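Why does my policy do worse in simulation when I add the wrist view?

Posted by Mirjana Stan

I am training an imitation policy on a simulated desk task. There is a mug, an organizer and some binders on a wooden table. I have two views to work with, one close up at the gripper and one of the whole table, and I can't get the close one to help.

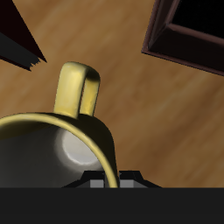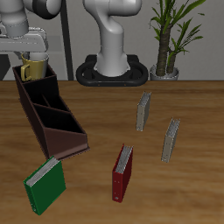 Ollitz, August

The method is plain behavior cloning. Each view goes through its own image encoder, the features are joined together with the joint positions, and a small transformer predicts the next chunk of actions. I have 634 demonstrations. I keep a fixed set of 129 test starts that the policy never sees in training, with the mug and the binders in different places.

With the table view only, the policy completes the mug part of the task in 33 percent of the test starts. I expected the close view to raise that a lot, because the rim of the mug is small in the table view and the gripper covers part of it. When I train with both views the success rate drops. The training loss is lower with both views and so is the loss on held-out demonstrations, so I don't think it is simple overfitting.

What I see in the rollouts is that the arm moves in the right general direction, slows down near the mug, and then stays there. Sometimes it drifts sideways along the rim. With the table view only it rarely stops like this. It misses, but it misses quickly.

Things I have tried:

Lower learning rate for the encoders. No difference.

Shared weights between the two encoders. Slightly worse.

Training longer. The loss keeps going down and the success rate does not move.

The close view has a flat dark strip along the bottom. I cropped it off in one run and the result was the same within noise.

I am following the setup in our group's Darkow baseline, which was written for one view. Is there a known reason for this, and is there a way to test for it before I spend another week on training runs?

Senyo Asamoah

Your symptoms match something I spent most of a spring on. The short version is that the policy has probably learned to read its own recent motion from the close view, and it uses that in place of the goal.

In the demonstrations, how the mug looks from the gripper is very closely tied to what the operator did next. If the rim is large and low in the view, the operator was almost always slowing down to grasp. So the network learns "rim looks like this, therefore go slowly." That gives a very good loss on demonstrations, held-out ones included, because they have the same habit in them. In a rollout the arm arrives a little off, the view still says "slow down," and nothing in the training data shows how to recover from there. It stops.

The table view is a worse predictor of small motions, so a policy trained only on it can't lean on this as much. That would explain why yours misses quickly.

There is a cheap test. You don't need to retrain. Take your two-view policy and, at each step of a rollout, replace the close view with one from a different rollout at a similar distance from the mug. Leave the table view alone. Then log how much the predicted actions change. Do the same the other way around. If swapping the close view changes the actions a lot and swapping the table view changes almost nothing, the policy is ignoring the table. When I ran this on our Korletey tasks the table view had next to no effect once the gripper was near the object.

Things that helped me, in the order I would try them:

First, view dropout. During training, blank out the close view's features for a whole chunk at a time with some probability. Do it per chunk and not per step, or the network fills in the gap from the neighboring steps. I settled on a fairly high rate after starting too low.

Second, look at your pauses. If the operators stopped above the mug to line things up, those idle steps are in the data and the policy will copy them. Cut any run of steps where the commanded motion is under a small threshold. Keep the steps where the gripper is opening or closing, even if the arm is still. I lost a day by cutting those too.

Third, add recovery data. Since you are in simulation you can start the arm at an offset from the mug and record a short correction back to the grasp. I added 327 of these and they did more for the final number than twice as many full demonstrations had. They are boring to collect but they go fast.

I would leave the learning rate and the encoder sharing alone until you have done the swap test. Neither one touches this problem. The strip at the bottom of the close view is constant, so I am not surprised that cropping it made no difference.

One more point about your evaluation. With 129 starts, a change of a few points can be chance. Run at least three training seeds per condition and report all of them. Two of my early "improvements" went away when I did that.

sirkby_lab

Check your camera timing. We had the close view one step behind the other one and the arm would hang near the object just like you describe. Save both views and the joint positions for one episode and play them side by side.

Also are you normalizing the joint positions per joint or all together? All together is bad if one joint hardly moves.

Mirjana Stan

Thank you both. The timing was fine when I played an episode back, and I normalize per joint.

I ran the swap test on the two-view policy. Swapping the close view changes the predicted actions a great deal once the gripper is near the mug. Swapping the table view at the same point changes them very little. Farther away it is closer to even.

I also went through the demonstrations for pauses and there are plenty, most of them right before the grasp. I have cut them and started three seeds with view dropout per chunk. Recovery data is next if that is not enough.

Senyo, did you keep the dropout on for the whole training run, or did you turn it down toward the end?

Senyo Asamoah

I kept it on the whole time. I tried lowering it over the last part of training and the stopping came back in one seed out of three — not enough to prove anything, but I didn't see a gain that made it worth the risk.

If you do record corrections, vary the height as well as the sideways offset. Mine were all at one height at first and the policy only recovered well from that height.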